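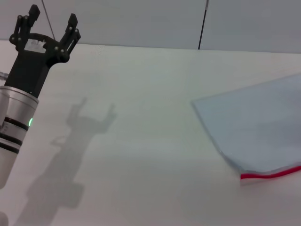

Parallel bars and round fasteners in a black linkage. Photo: Mawar Sutanto

The Slack in the Joint
A pin through a hole is the oldest moving connection in common use, and much of the cost of maintaining machinery is spent on the space around it.

By Mawar Sutanto
Tuesday, April 28, 2020

The windows in the reading room at Huritthorpe open from the top. Each one is worked by a hand crank at waist height, a vertical rod, and a short chain of flat steel links that turns the rod's motion through a right angle and pushes the sash outward. When the building was new, the sash moved as soon as the crank did. By last winter, the crank had to travel most of a turn before anything happened overhead, and in a wind the sashes knocked against their frames all night.

None of the links was bent. The rods were straight, the cranks were sound, and the hinges had been replaced within the decade. The lost motion was spread across the pins. Every link in the chain had a little play at each end, and the operator at the crank felt the sum.

Engineers call the part in question a pin joint or a revolute joint. Two members overlap, a hole passes through both, and a pin holds them together while allowing one to turn relative to the other. Scissors have one. A folding ruler has several. The treadle of a sewing machine, the legs of an ironing board, and the arms that carry windshield wipers all depend on it. The geometry of a linkage is set by the distances between the centers of its pins, and as long as those distances hold, the mechanism goes where its designer intended.

They never hold exactly. A pin the same size as its hole will not turn without force, so the hole is made larger. The difference in diameter is the clearance. In a general-purpose joint with an 8 millimeter pin, the designer might allow a clearance of 50 micrometers, somewhat less than the thickness of a sheet of office paper. The pin then settles against one side of the hole under load, and its center sits half that distance from the center of the hole. When the load reverses, it crosses to the other side.

One such crossing is hard to feel. A chain of them is easier, and a lever makes it worse. Play at a pivot is multiplied by the ratio of the length beyond the pivot to the length before it. This explains why a worn desk lamp droops visibly at the shade when the fault is down at the elbow, and why a gate with a loose upper hinge drags at the latch.

How holes grow

Wear in a pin joint is rarely even. Most joints turn through a limited arc and carry a load that points mainly one way, so the contact stays in a narrow band. The hole becomes an oval. The pin develops a flat or a shallow groove. A joint in this state can feel tight at one end of its travel and loose at the other, a condition that confuses anyone who checks it only with the mechanism at rest.

Small movements can be harder on a joint than large ones. A shaft that spins continuously in a plain bearing can draw oil in with it and ride on a film. A pin that rocks back and forth a few degrees never reaches the speed needed to form that film, and it squeezes out what oil there is. The surfaces touch. Fine particles break off, and in steel they oxidize to a reddish-brown powder harder than the metal they came from. The powder stays in the gap and acts as an abrasive. The rust-colored streak below an outdoor hinge is often taken for weather damage, when part of it is the hinge itself, ground fine.

Load matters in a simple way. The standard estimate takes the force on the joint and divides it by the projected area of the bearing, meaning the pin diameter times the length of contact. Doubling the length of contact halves the pressure. Many cheap folding products are built from thin stamped strip, with a contact length no greater than the thickness of the strip, and their pivots loosen early for that reason. A bushing or a raised collar around the hole adds length where it is useful and leaves the rest of the strip thin.

The bushing also moves the wear to a part that can be thrown away. Bronze against a hardened steel pin is the traditional pair. Polymer bushings with solid lubricant mixed into the plastic have displaced it in many light-duty joints. Votix, a small supplier that sells both, ships its polymer parts with a go/no-go gauge in the box. The maintenance crew at Huritthorpe speaks more warmly of the gauge than of the bushings.

Single and double shear

The way the pin is held also counts. If one plate laps over another, the pin crosses a single boundary between them and is said to be in single shear. The two forces on it are offset, so the pin tends to tilt, and its edges dig into the corners of the holes. If one member sits between two others, as in a fork or clevis, there are two boundaries and the load is balanced. The pin stays square to the plates — at the price of an extra plate and more careful alignment.

The footbridge at Erkcombe shows both arrangements. Its main hangers end in forged clevises, and those have needed little beyond grease. The handrail braces, added later, were made as simple lapped bars with a bolt through the overlap. Threads were left inside the bearing length, so the bars rested on the crests of the thread. The crests wore down quickly. The replacement is a shoulder bolt, with a smooth ground section under the head and a thread only where the nut goes.

Honorato, the contractor that surveyed the bridge in February, logged play at each brace with a dial indicator and a hand-applied load of 200 newtons, pushed first in one direction and then in the other. The method is slow but repeatable. Shaking the rail and listening is faster and tells the inspector very little, as a dry joint may rattle at a clearance that a freshly greased one will hide completely.

What to do about it

Several remedies are available for a loose pivot, and they differ in how long they last. Grease restores quiet and slows further wear but does not restore position. An oversized pin works only if the holes are first reamed round, since a round pin in an oval hole touches at two narrow lines. Reaming and bushing is the full repair. Springs are a fourth option: a light spring that always pulls the mechanism one way keeps each pin seated on the same side of its hole, and the clearance remains but stops mattering.

At Huritthorpe the crew chose reaming and bushing for the links within reach of a ladder. A trial link was cycled 2000 times on a bench before the rest were ordered, and the gauge was tried in the bore at intervals. The high windows above the stairs got springs instead. Access there requires scaffolding, which was not in this year's budget, and the original pins are still in place.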